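Gellden grasp controller, notes from the February branch. Thread, long, mostly about software. 1/

Background for anyone new: Wemetti is our planning and control stack. Gellden is the part that closes the gripper and decides when to stop closing it. It used to be one PID loop and a threshold. It is now a small state machine with four states, and most of this thread is about the boundary between two of them. 2/

The states are APPROACH, CONTACT, SETTLE, HOLD. APPROACH is position controlled. HOLD is force controlled. CONTACT and SETTLE are where the arguments happen. 3/

Old behavior: contact was declared when motor current crossed a fixed threshold. Fine for blocks and bottles. On anything with a crust or a soft shell, current rises slowly, then drops when the surface gives, then rises again. The old code saw the drop and went back to APPROACH, in position mode, at approach speed. You can guess what that did to the object. 4/

New behavior: once in CONTACT there is no path back to APPROACH without a full open. A current drop in CONTACT now goes to SETTLE, which holds finger velocity under a cap and waits for the slope to flatten. 5/

The slope estimate is a least-squares fit over the last 20 samples at 200 Hz, so 100 ms of history. I tried shorter windows. They chatter. I tried longer ones. They are smooth and late. 6/

Britt-Marie Lundgren pointed out in review that the fit was running on filtered current, and the filter already had a lag comparable to the window. So we were paying for the delay twice. It now runs on raw current with outlier rejection. One-line change, two evenings of re-tuning. 7/

Re-tuning notes, mostly for myself: the velocity cap and the slope threshold are coupled. If you lower the cap, the slope gets shallower for the same object and the threshold fires early. I replaced both with a single stiffness estimate, slope divided by finger velocity, clamped when velocity is near zero. The config file is shorter and the units finally mean something. 8/

Perception side. Halvorsen is our segmentation service and it works from the wrist view. Two problems there. First, once the fingers close they cover a good part of the object, and the mask shrinks. The planner read a shrinking mask as slip. 9/

Fix: the finger silhouette is rendered from joint state and subtracted before computing mask area. What we compare frame to frame is visible area over expected visible area. The ratio is stable through a normal close and falls when the object moves out of the grasp. 10/

Second problem: bright backgrounds. With a white surface behind the object, auto exposure hunts as the fingers come in, and the mask edge moves with it. Exposure is now locked at the end of APPROACH and released on open. I resisted this for a while on the grounds that it felt like a hack. It is still in. 11/

Logging. Every state transition writes a record: timestamp, previous state, next state, trigger, stiffness estimate, mask ratio, exposure lock flag. If you only take one thing from this branch, take the trigger field. Before it existed I was reading plots and inferring which condition had fired, and I was wrong a good share of the time. 12/

Replay tool is called Lallolside. It takes a log, re-runs the state machine against recorded current and masks, and diffs the transitions. No hardware needed. It will not tell you what the object would have done under a different command, obviously — it only tells you where the new logic would have decided differently. Enough to catch regressions. 13/

A grasp on a rough surface, from the wrist view. Fried piece with a craggy crust, finger on one side, tabs along the pad on the other, white background. Uneven contact geometry and a bright backdrop in one view, so both problems above apply. 14/ 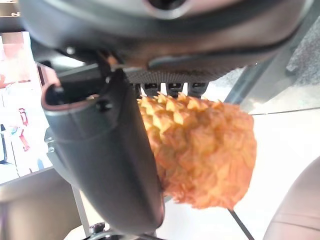
OPEN ISSUES

a. Ridged surfaces. A finger resting on a few peaks reads as low stiffness until a peak gives, and then the estimate jumps. SETTLE handles one jump. With several in a row it times out and goes to HOLD at whatever force it has. Probably acceptable, but I want it to be a decision and not a timeout. 15/

b. The clamp near zero velocity. The current value was picked by looking at a histogram. It should come from encoder resolution. 16/

c. Halvorsen mask latency is about 5 frames behind current in the worst logs. Right now we timestamp on arrival. Should be timestamping on capture. Ticket is open, and it has my name on it. 17/

d. Lallolside cannot replay logs from before the trigger field. A converter is possible but would have to guess the triggers, see post 12. I would sooner drop the old logs. 18/

Config diff and the transition table go up with the branch once (c) is merged. If your gripper has tactile sensing, most of the CONTACT logic is unnecessary for you, though the exposure lock may still be worth stealing. 19/19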